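Notebook, sim bench, September, late afternoon

Picking up where I left off before lunch, with tea this time. The question is still whether the grasp scorer we trained on the Gastis shapes can cope with shiny, faceted things, or whether it has only ever learned to love matte boxes. My hunch this morning was that reflections were the whole trouble. I'm less sure now, and I want to get this down while it's fresh in my head.

I re-ran the full Dridach batch overnight, 2,949 simulated grasps, same seed and same finger width as last time. The scorer did nicely on the rounded parts and then went quite silly on the gem-like ones. It kept ranking the dark front face as if there were nothing there to close on, and I can half sympathize, because with the glossy teal material on I can't always tell tinted glass from the mouth of a hollow vessel myself! 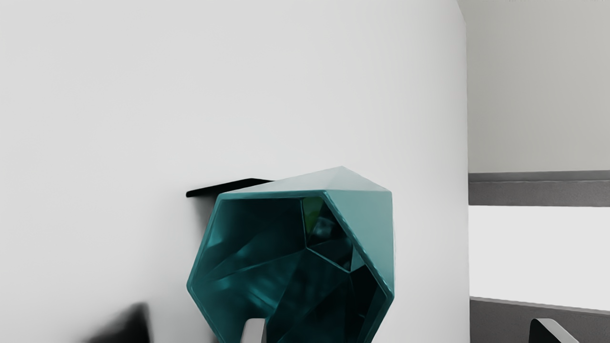 So the plan, such as it is, is to stop feeding it color alone. Myfanwy Pritchard suggested (very kindly, over my shoulder, while I was grumbling) that we give it surface normals from the simulator for training only, and let it learn to guess them at test time. I tried that on a small slice, 11 shapes, seven of them faceted. The bad rankings fell on the faceted ones and barely moved on the rest, which was a lovely thing to see after the week I've had. It's a tiny slice, though, and I picked it by hand, so I'm not going to crow about it yet.

One muddle to sort out: the Norðdahl material file and the Drolness one disagree about roughness, and I mixed them in two of the early runs. Those runs need doing over. Training takes about 2 hours longer with the normals switched on, so best to start it before going home.

Still to do: rerun with one material file, add plain gray versions of the faceted shapes as a control, and ask Myfanwy where she put the script that makes them.

Sim bench notebook | Contact: Myfanwy Pritchard | Back to top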